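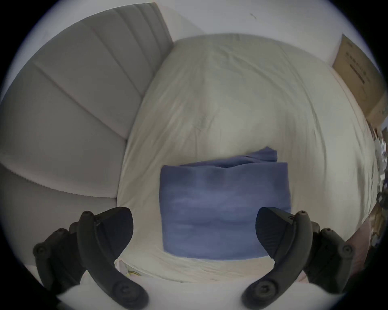 Folded blue linen on a bed.

Bretia Holiday Flats: bed linen and towels FAQ
Last updated 28 Jun 2022

Is linen included in the price?
Yes, for all stays of 3 nights or more. For shorter stays there is a charge of £14 per person, which you can add when you book or pay on arrival.

What do I get?
One set of bed linen, one bath towel and one hand towel per guest. Tea towels are in the kitchen drawer. Beach towels are not supplied, and please don't take the bath towels to the beach.

How often is it changed?
Once a week. If you are staying for less than a week, there is no change unless you ask for one.

Can I have extra towels?
Yes. Ring the office on extension 261 before noon and we will leave them outside your door by the evening.

Do you provide cot sheets?
We have cots but no cot bedding. Please bring your own. The mattresses in the Prulo building are slightly narrower than standard, so ask us for the size first.

I have an allergy. Can you wash with a different powder?
We use a non-bio liquid with no added scent. Feather pillows can be swapped for hollow fibre if you tell us a week ahead.

Is there a washing machine?
In the Sorrentino flats, yes. Guests in Prulo share the laundry room on the ground floor, open until ten at night. The door code is 478.

What should I do with used linen when I leave?
Strip the beds and put everything in the bag in the hall cupboard. Leave mattress covers on.

I left something behind. Who do I contact?
Email the office and mark it for Italo Sanna. Items are kept until the end of October and posted at your cost.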